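From the Kennel Desk
Pluna Valley Dog Club, Members' Newsletter

The November obedience trial is behind us, and the club is solvent, which is more than we could say last year at this time. Total entry money came to $3,143. Expenses came to $3,080. Those of you who are quick with subtraction will see why the annual banquet is once again a potluck.

Entries were up in Novice and down in everything that requires a dog to do something while its owner is out of sight. Seven dogs started the group stay in the Saturday afternoon ring. A beagle left first, on what appeared to be business, and after that it was mostly a matter of who had the slowest imagination. The judge was kind about it. Her written remarks used the word "spirited" four times.
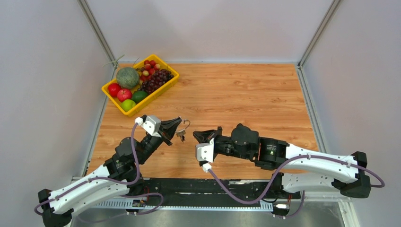
Vol. 17, No. 6 | Page 3

The new ring mats came from Zaltus and they are a great improvement on the old ones, which curled at the corners and tripped at least one member per show. They are heavier, though. Each roll needs two people, and those two people should not be the same two people every time. A sign-up sheet will be on the clipboard by the door. It was on the clipboard by the door in November too, where it collected a single signature and a paw print.

Please roll the mats with the rubber side out. Rolled the other way they pick up hair, and we have a shepherd contingent in this club that could carpet the building by itself.

On the subject of the building: our lease at the Urnasum fairgrounds has been renewed through next fall on the same terms, including the term about the horse people getting the good parking. Training nights stay as they are. Puppy class is first, then Novice, then Open and Utility, and the lights go off on a timer whether or not you have finished your scent articles.
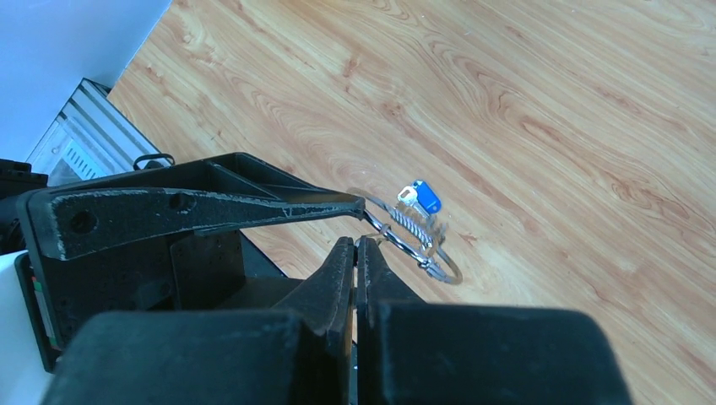

Several members have asked if we might move Rally to the early slot so they can get home for dinner. We looked at it. The early slot is full of puppies, and puppies cannot be moved later, for reasons familiar to anyone who has mopped that floor. Rally stays where it is. Bring a sandwich and guard it.

Conformation handling class starts again in the new year with six weekly sessions, open to any breed. You need a show lead, a dog, and shoes you can run in. Last session we had a very good turnout of people and a somewhat thinner turnout of shoes. Bait is fine as long as it goes home with you. The liver found in the cash box has been disposed of, and no further questions will be asked.

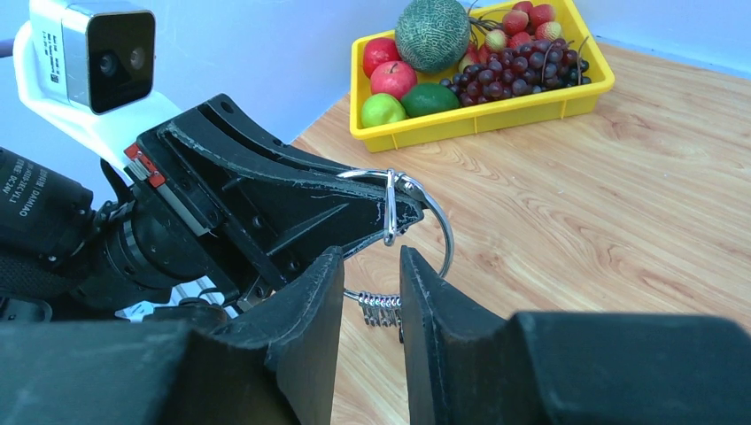
Two grippers and a metal ring.

Members showing at the Afridi cluster this winter should note that the closing date is earlier than it used to be. Entries are going in online only, and the site will log you out if you stop to look for your dog's registration number – so look for it first. Grooming space is unreserved. Crates may not be left overnight to hold a spot, and neither may spouses.

We are also looking for stewards for the spring match. The work is not hard. You call the armbands, hand the judge the ribbons, and keep a straight face.

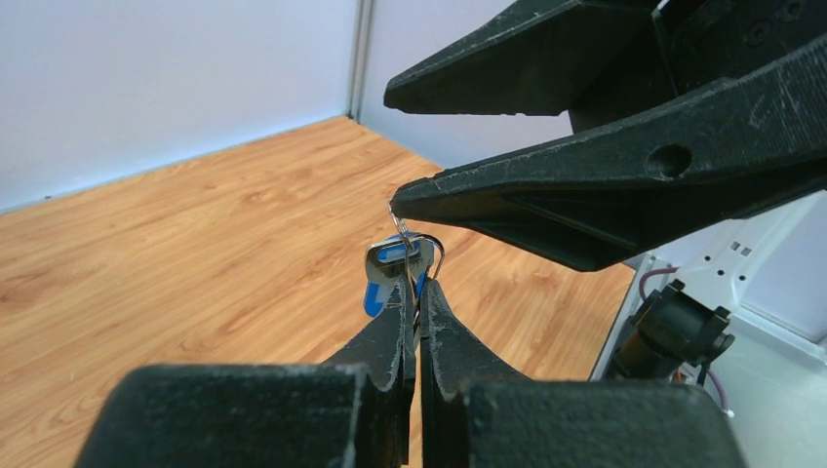 New stewards are paired with someone who has done it before, and lunch is provided. Lunch has historically been ham on white bread, but the $63 is burning a hole in our pocket and there is talk of mustard.

Dues are payable by the first meeting of the year. Checks only, please, and do write the dog's call name in the memo line. We know most of you by your dogs and would rather not have to learn your names this late in the game.

Posted Dec 23, 2024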